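Home & Garden > Cleaning > Stains and marks
Tags: white surfaces, scuffs, painted walls, tabletops

Grey marks on a white table and the wall behind it

Tustusis
Posted August 13, 2018

I have a matt white tabletop set against an off-white wall. The table is used for toys, blocks, balls and a bamboo steamer with a yellow rim. Both surfaces mark easily. The tabletop has small dark smudges and fine scratches. The wall has grey streaks, mostly low down, and a line where it meets the table that always looks shadowed.

I have tried washing-up liquid on a sponge. It removed the loose dirt and left the streaks. I do not know what the wall paint is. The top is 40 mm thick and I would prefer not to replace or repaint anything. What order should I work in, and what should I avoid?

Birkdale

Treat them as two separate jobs.

Tabletop: clear it completely and go over it dry with a microfibre cloth first. Grit dragged about under a wet cloth is a common source of fine scratches. Then use warm water with a little washing-up liquid, wrung out well. For the smudges that stay, mix bicarbonate of soda and water to a thin paste, apply with a fingertip and wipe off after a minute. Do not scrub. A matt finish turns shiny where it is rubbed and that cannot be reversed. Scratches are not dirt and will not come out.

Wall: test a hidden patch with a damp white cloth. If paint comes off on the cloth, stop, as it is ordinary matt emulsion and needs touching up instead. If it holds, use a barely damp melamine sponge with no pressure.

For the join, a soft toothbrush and then a dry cloth. Part of the dark line may be plain shadow.

Flodomard

just paint it. 50 minutes and done

Tovar

Agree with Birkdale on the order. My table is also white against a white wall and gets the same use. Condition before cleaning:

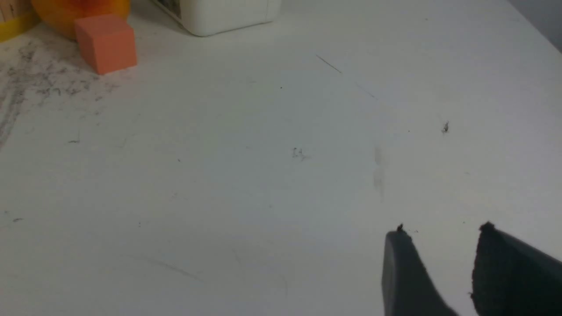
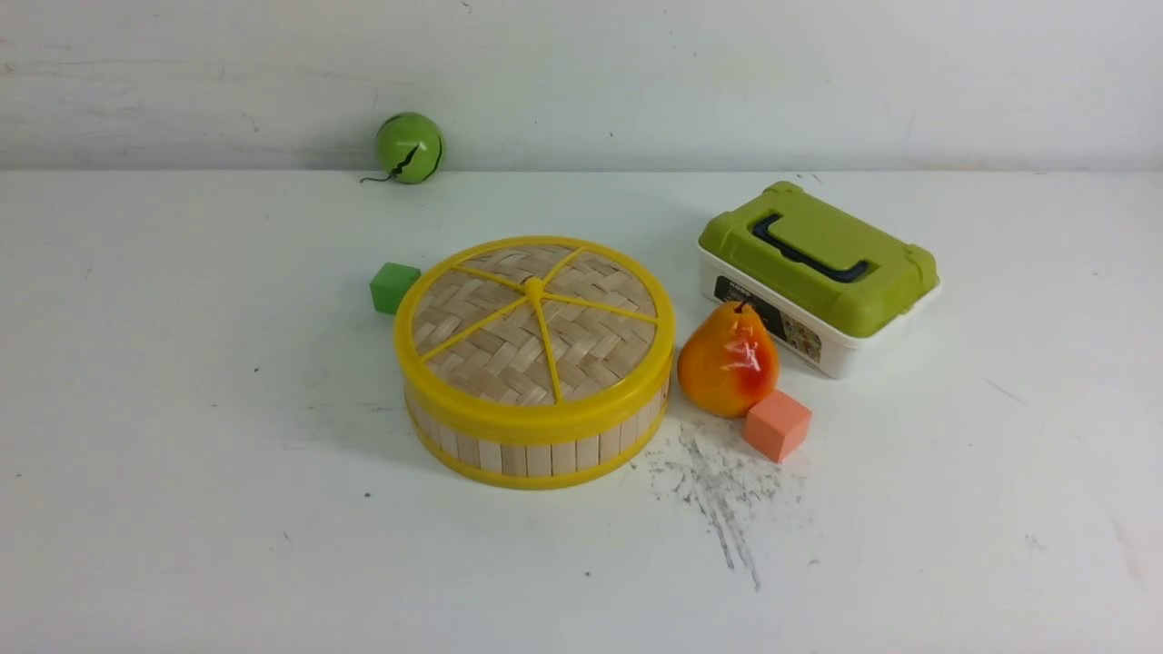
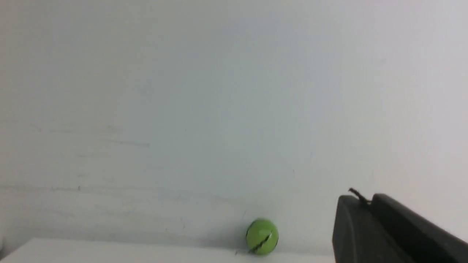 I would add two points. Balls and hard blocks pushed up to the wall will mark it again, so fix a clear acrylic strip along the back, 200 mm high, with removable pads. Keep the bamboo items away from the wet work and wipe them separately with a dry cloth, as bamboo holds water and can go mouldy.

Avoid cream cleaner on the top. It is abrasive enough to dull the finish.

994 views

Related topics
Melamine sponge left a shiny patch
Storing a bamboo steamer between uses
Which paint finish can be wiped?
Removing pen from a white desk
Sealing the gap between worktop and wall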